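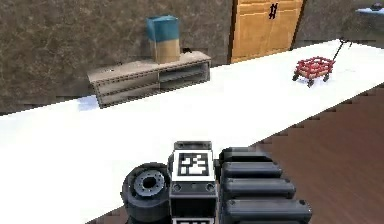

Landlord in Brernside wants to keep 85 of my deposit for "floor wear". Lived there 11 months, moved out in May. Floor was like that when I got the keys. I had a long white table on a reddish-brown wood floor just like that one, planks and all, and it never left a mark. Anyone fought this and won?

demix_dan
Did you sign a move-in checklist? If yes you're probably fine. If no, ugh.

halfpastrent
No checklist. Agent from Brerker said it "wasnt needed". I have texts tho, and a few pics on my old phone. Also left the place cleaner than I got it, scrubbed the oven and everything.

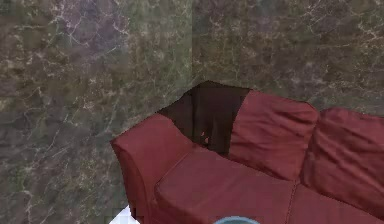

Texts are from the first week, me complaining about scratches by the door. They wrote back "noted". That has to count for something right

urio77
Counts for a lot. Send a letter, not email. Give them 10 days. Keep a copy.

demix_dan
Disagree on the letter, email has a time stamp. Paper gets "lost". Mine did, cost me 133 in the end.

urio77
Thats what certified mail is for??

halfpastrent
Ok doing both. Also asking for an itemized bill, they only gave me one number.

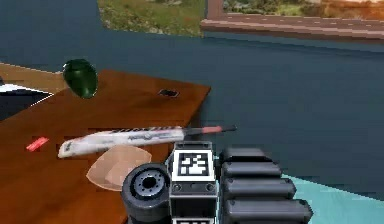 plumline
Ask how old the floor is too. Old finish is normal wear, they can't bill you for a new one. Small claims if they stall, filing fee is small where I am, check yours.

halfpastrent
Will do, sending tonite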